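4. Checking your camera feeds and frames

By now you should have Durwood installed and a house loaded, and you're probably itching to make the robot do something. We'd ask you to hold off a little longer. The checks in this section go quickly once you've done them before, and they catch most of the trouble people write to us about in their first week.

4.1 Wrist feed

1. Start the simulator and let the house finish loading. The status line at the bottom of the viewer changes to Ready.
2. Open the Feeds tab and choose Wrist. There are two wrist feeds, left and right, and either one is fine to begin with.
3. Under Overlay, switch on Gravity. A small arrow appears, showing which way is down according to the wrist frame. The arrow comes from the joint readings and has nothing to do with the pixels, so you're really comparing two independent opinions.
4. Find something in the feed that you know stands upright (a door frame, a toilet, a table leg) and check that the arrow agrees with it.

The feed turns with the last wrist joint, so down may well point to one side. In a view like the one that follows, the floor lies toward the right, and a correct arrow points that way too.

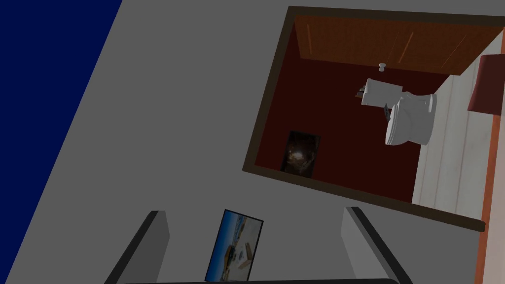

Raw wrist feed with Gravity switched off. Both gripper fingers show at the bottom.

5. Roll the wrist slowly with the slider. The room should turn and the fingers should stay put. If the fingers drift as well, your camera is attached to the wrong link – go back to the robot file and look at the parent entry.

Note: Please don't tick "Auto-level" to make the feed more comfortable to look at. It rotates the picture before the grasp planner receives it, and the planner then corrects for the roll a second time. If you'd like a level view for yourself, open a second viewer window and tick it there.

4.2 Head feed and arm masking

The head feed is where the planner gets its idea of the room, and from there it usually sees a good deal of its own robot too. Durwood handles this with a self-mask, which blanks out the body and arms before any obstacles are built.

1. Choose Head in the Feeds tab.
2. Bring both arms forward until they're well inside the view. It helps to have furniture behind them, for instance a table and a chair or two.
3. Switch on Self-mask and look along the outlines of the arms. The default padding is 8 pixels.
4. Move one arm at a time and watch for slivers of link or gripper peeking out from under the mask.
5. If you do see slivers, raise the padding gradually. We'd stop at 14, as small things on a tabletop start to vanish after that.

Caution: Never run the planner with Self-mask off. It will take the arms for obstacles and refuse every path, or worse, find a very strange one.

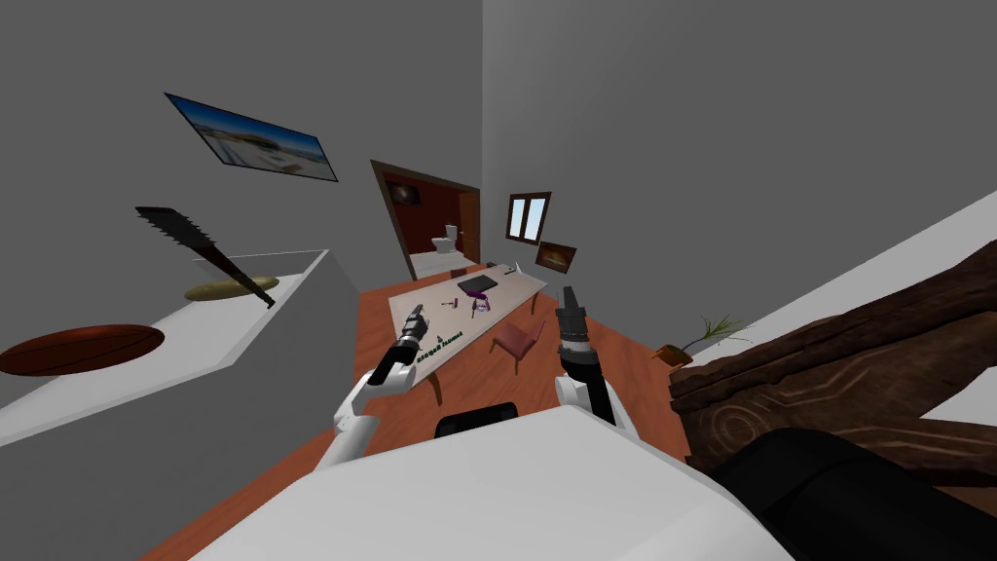
Sumathi Gounder wrote to us that her mask looked perfect with the arms still and lagged badly as soon as they moved. She had left the joint state rate at its lowest setting, and "raising it fixed the whole thing before my coffee was ready." Do check that setting, under Control > Rates, before you touch the padding.

4.3 Saving your setup

1. Choose File > Save Profile and give it a name you'll recognize in August.
2. Restart the simulator and load the profile.
3. Repeat step 4 of section 4.1 once for each wrist. If both arrows agree with the room, carry on to section 5.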